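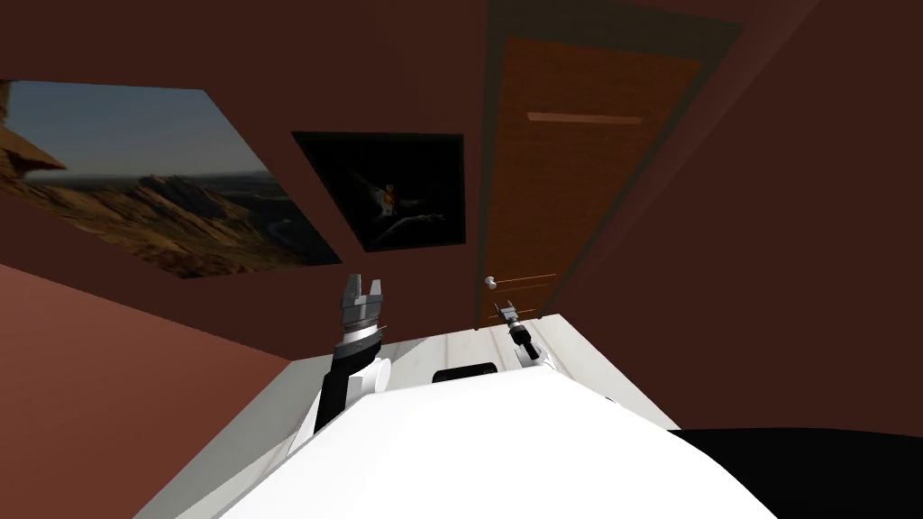 Ticket 3252 came in as "thermostat is lying." The upstairs hall unit, a Mirnora, read 104 degrees at breakfast and has held that opinion ever since. Gemma Gentile, who opened the ticket, was wearing two sweaters. The company's first reply was to ask whether the unit hangs on a warm-colored wall, in direct sun. Reddish-brown walls like those can look toasty in July, but paint doesn't add 30 degrees, and the hall has no window.

Home > Support > Heating and Cooling > Open Tickets > My Account

Step 1. Restarted the unit. It came back with the same number and a cheerful chime.

Step 2. Took the cover off and blew out the dust. Still 104. Sneezed.

Step 3. Swapped the batteries. Reading dropped to 27, which gave us hope until we noticed it had switched to Celsius. Switched it back: 80. Actual hall: 66.

Step 4. Support suggested the Nirkus app. The app wants a code printed on the back of the unit, under the screw that holds it to the wall. Code entered. App reports "all systems comfortable."

Step 5. Pulled the plate and found a hole behind it the width of a thumb, with warm air from the boiler closet coming through. Stuffed it with putty. Reading after an hour: 67.

Status: waiting on customer. Customer is waiting on status.

Last updated: 4:10 pm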